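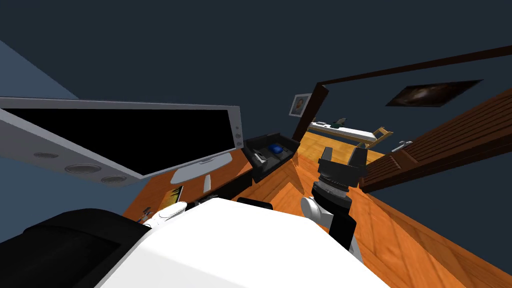

Desk

A desk is a piece of furniture with a flat or sloping work surface, used for writing, reading, drawing, office work and study. Many desks have drawers, shelves or small compartments for papers and supplies. The desk differs from the ordinary table mainly in its use and in the way it is built around a single seated or standing person, although the line between the two has never been firm.

Contents
Name
History
Construction
Height and posture
Types
Care and repair
The Griltholm collection
See also

Name

The English word comes from Medieval Latin desca, a table to write on, and is related to the words disk and dish. In its early English use it meant a sloping board or case on which a book could be laid open. The wider meaning, a whole piece of furniture with legs and storage, came later. The word is now also used for a service counter, as in front desk, and for a department of a newspaper, as in city desk.

History

Sloping surfaces for writing were used in the monasteries of medieval Europe, where scribes copied books by hand. Most were fixed stands or boxes placed on a table or held across the arms of a chair. The slope brought the page closer to the eye and helped to control the flow of ink from a quill.

As private letter writing and bookkeeping became more common, smaller and more movable desks came into use. The portable writing box, which held paper, pens and ink under a hinged lid, was carried by merchants, officers and travelers. Larger desks with a fall front, which could be closed and locked over unfinished work, were made in many parts of Europe by the seventeenth century.

The eighteenth century is often treated as the high point of desk making by hand. Cabinetmakers in France and Britain produced pieces with fine veneers, metal mounts and hidden drawers. These were costly objects, and many were made to order for a particular room.

Steam-powered woodworking changed the trade in the nineteenth century. Parts could be cut in large numbers to the same size, and desks were sold to a growing class of clerks and office managers. The rolltop desk, with its flexible cover of narrow slats, was widely sold in the United States in this period. Steel desks followed, and by the middle of the twentieth century they were standard in many government and business offices. The typewriter, and later the computer, led to new shapes with lower surfaces, cable openings and separate keyboard shelves.

Construction

A common desk has a top, a base and one or more storage units. The base may be a set of legs joined by rails, a pair of panels, or two pedestals containing drawers.

Solid wood has been used for desk tops for as long as desks have been made. Boards are usually glued edge to edge to reach the needed depth. Wood swells and shrinks across the grain as the moisture in the air changes, while its length changes very little, and a top that is fastened too tightly to its base may split or cup. Makers therefore use slotted screw holes, wooden buttons or metal clips that let the top move. The grain normally runs along the longer side of the desk.

Veneered tops consist of a thin layer of wood glued to a core of another material. They are more stable than solid boards and use less of the costly wood, but deep scratches are harder to repair. Plastic laminate, linoleum, leather and glass are also used as surfaces. Leather, often edged with a tooled border, was the usual choice for formal writing desks before the twentieth century.

Drawers were traditionally joined at the corners with dovetails and ran on wooden strips. Metal slides are now more common, and allow a drawer to open to its full depth.

Height and posture

Desk height has varied with the seat used and with the kind of work. Clerks in counting houses often stood, or sat on tall stools, at high sloping desks. Schools in the nineteenth century adopted desks in graded sizes, partly in response to medical concern about bent backs and poor eyesight.

A surface at elbow level is generally considered suitable for seated work. Fixed-height desks can meet this rule for only part of the adult population, and footrests and adjustable chairs are used to make up the difference. Height-adjustable desks, moved by a crank, a gas spring or an electric motor, allow the user to sit and stand by turns.

Types

Pedestal desk – a flat top resting on two cabinets of drawers, with a space between them for the knees.

Secretary desk – a chest of drawers with a hinged writing surface above, often topped by a bookcase.

Rolltop desk – a desk with compartments at the back, closed by a cover of slats that slides in curved grooves.

Davenport desk – a small desk with a sloping lifting top and drawers that open to the side.

Partners desk – a double-sided desk for two people who sit facing each other.

Drafting table – a large surface with an adjustable tilt, used for technical drawing.

School desk – a desk made for one or two pupils, sometimes joined to its seat.

Care and repair

Wooden desks are best kept away from radiators and strong sunlight. Oil and wax finishes can be renewed in place, while lacquered tops usually need to be stripped before refinishing. Water rings that lie in the finish alone can often be removed with light rubbing. Dark rings mean that moisture has reached the wood, and these may require bleaching. Conservators advise against refinishing older pieces, as the original surface forms part of their historical record.

The Griltholm collection

The Museum of Furniture at Griltholm holds 1,246 desks and writing boxes, of which 62 are on permanent display. The collection grew out of the stock of the Gounder office furniture works, which closed its showroom in the town and passed its pattern books and sample pieces to the museum. It includes 12 clerks' desks from the shipping offices of Oneck, still marked with their room numbers.

The catalog was begun by Ama Asamoah and completed by Yaa Laryea, who arranged the pieces by method of construction instead of by date. The printed edition appeared on 2018-12-13. The writing boxes are described in a separate volume.

See also

Bureau
Cabinetmaking
Lectern
Table (furniture)
Wood veneer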